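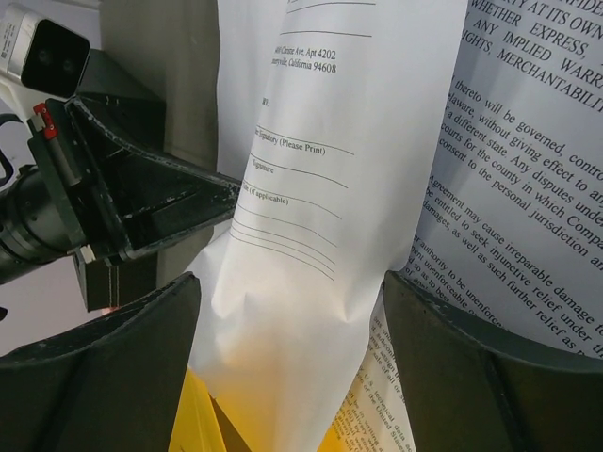 April, ten past six in the morning

Up before the birds to feed the starter, which is more than I ever did for the cat. It had risen to the rubber band and sunk back again in the night, leaving a tidemark up the jar and a smell like nail varnish in a pub. I gave it rye and warm water and stood there watching it do nothing at all until the kettle boiled.

Day nine of the loaf. I have been trying to make my grandmother's dark bread since the end of last month and so far I have made two doorstops, one pancake and a thing we agreed to call a biscuit. Her recipe is on the back of a seed packet and says, in full: rye, sour, salt, caraway, hot oven, wait. She lived to ninety and never weighed anything in her life, so I suppose she thought the rest was obvious.

Kadri Ķēniņš from the end house came by yesterday with a bag of flour from the mill at Bomolska, which she swears by. She swears at mine. She put a thumb in my dough, looked at the thumb, and asked if I was hoping to hang wallpaper. Too wet, apparently, and the oven too timid. She wants it as hot as it will go for the first quarter of an hour and then turned right down, and she wants the dough left in the tin until it has little holes all over the top like a crumpet. I had been going by the clock. I wrote it all on the inside of the cupboard door, under the number for the boiler man.

Half past eleven

Mixed. 357 grams of the Bomolska rye, 30 of the old sour, salt, a spoon of treacle, and as much caraway as I dared, then a bit more after I'd tasted one and forgotten what it tasted of. The treacle is not on the seed packet. Kadri says it's cheating and then told me her mother used two spoons.

Rye dough is not like the other sort. You don't knead it so much as argue with it. It went up the spoon, up my wrist and on to the tap, and by the time I had got it into the tin I'd used almost every tea towel we own. I smoothed the top with a wet hand and it looked, for one moment, like something you could buy. Put it on the shelf over the boiler with a shower cap on.

Took the bus into Nekthorpe for butter and came back with butter, a lemon I didn't need and a second-hand bread knife from the hospice shop. The man on the till asked if it was sharp enough. I said I'd let him know once I'd made something to cut. Wandered past the Juška on the way, where they had dark rye in the window, glossy as a shoe, sliced and wrapped, and I will admit I slowed down. It would have taken two minutes and a plain bag. I kept walking. I did have a poppy seed roll, but that's a different matter and I ate it on the bus.

Quarter past four

Holes! Not many, but I fetched my glasses and they were there. In it went. The Brikton goes up to 250 according to the dial, although the dial has been on upside down since we moved in, so there's a certain amount of faith involved. The smoke alarm had its say at ten minutes. I flapped a tea towel at it, which spread flour across the landing, and turned the heat down a touch early for the sake of the neighbours.

An hour later the kitchen smelt exactly like her back room, coats and caraway, and I had to go and stand in the garden for a bit.

Seven o'clock

It is out. It has a crack down one side you could post a letter through, and the top is darker than I'd have picked, but it sounds hollow when I knock and it left the tin without the chisel. Kadri says it must not be cut until tomorrow. Wrapped in a cloth, left alone, not so much as prodded. Rye goes on setting for hours inside and if you cut it warm you get glue.

So it's on the bread board in its cloth and I am on the other side of the room with the crossword. I've had crackers for tea.

Twenty to ten

Cut it. Only the end. The crumb is a bit gummy in the middle and I know perfectly well whose fault that is. Too much caraway, not enough salt, crust like a good boot. Had it with the new butter, then cut another bit to be sure about the salt.

Ten grams more next time, and leave the oven alone. Must remember to feed the jar before bed.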